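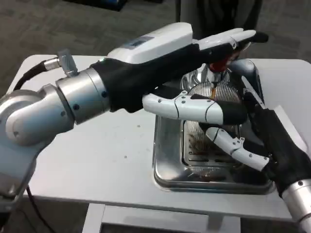

What does particle size distribution mean?
It is the share of a ground material that falls into each of a series of size ranges, usually stated by mass.

Chapter 5
Size Reduction of Dry Foods

5.1 Scope of the chapter

Size reduction is the breaking of solid pieces into smaller ones by applied force. In food processing it is done to speed up drying or extraction, to free one part of a seed from another, or to give a powder that can be mixed and packed evenly. This chapter treats dry materials only, meaning grains, roasted seeds, dried roots and spices with a moisture content low enough that the pieces break instead of smearing. Wet milling is covered in the chapter that follows.

The reader should already be able to carry out a mass balance and read a semi-log plot. The methods of Chapter 2 for drawing a sample from a bulk lot are used throughout and are not repeated.

5.2 How a particle breaks

A dry particle under load first changes shape slightly and stores energy. When the stress at a flaw passes the strength of the material, a crack runs and the stored energy is released, most of it as heat. Only a small part of the energy supplied to a mill goes into making new surface.

Large particles contain more flaws than small ones and are weaker for their size. As grinding goes on, the remaining particles become harder to break, and the energy needed for each further step rises. Halving the size of a fine powder costs more per kilogram than halving the size of a coarse one.

Three kinds of force are used in dry food mills. Compression squeezes the particle between two surfaces and gives a fairly coarse product with few fines. Impact strikes the particle at speed, as in a hammer mill. Shear acts when two surfaces move past one another with the particle between them. Most machines combine at least two of these – a burr mill works by compression near the inlet and by shear toward the rim.

5.3 Feed, gap and discharge

The output of a burr mill depends on the feed rate, the gap between the burrs, the speed of rotation and the ease with which ground material can leave. The last of these is often left out of simple treatments. If the product can't leave as fast as it is made, it is ground again, and both the fines content and the temperature go up.
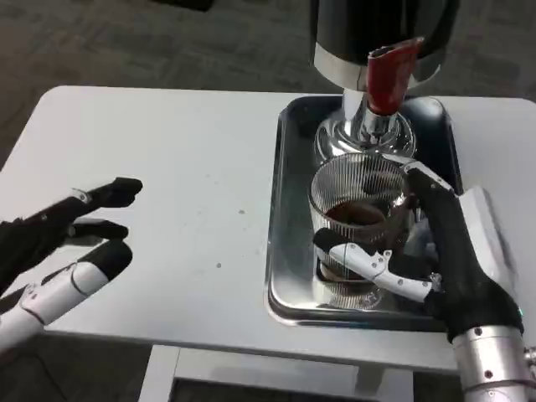

Discharge from a small mill is nearly always by gravity. The chute must be steeper than the angle of repose of the product, or material will build up behind the lip and fall later as a lump. A coffee grinder with an angled spout, such as the red one over the ribbed glass cup, shows the usual layout: the opening points down and the receiver stands directly beneath it. Material held back in the chute belongs to the batch that produced it, and in test work it must be brushed out and weighed with the rest. Failure to do so is a common cause of a mass balance that doesn't close.

5.4 The Bevholm and Sindham trials

Data from two trials are used in the worked problems of this chapter. At Bevholm, roasted barley was ground in a single-stage burr mill with a total charge of 1,262 g, divided into 2 equal lots. The first lot was fed at a steady rate. The second was fed by filling the hopper at the start and letting the mill draw what it could. The gap and speed were the same for both.

At Sindham, the same grade of barley was ground in a hammer mill fitted with a Wemlow screen. Samples were held at 25 °C before grinding so that feed temperature could be left out of the comparison. Sieve results for both trials are given in Table 5.1, with each fraction stated as a percentage of the mass recovered, not of the mass fed.

Problems marked with a U use the Uniyal chart, printed inside the back cover. The chart applies to closed-gap settings only – it should not be extended to hammer mills.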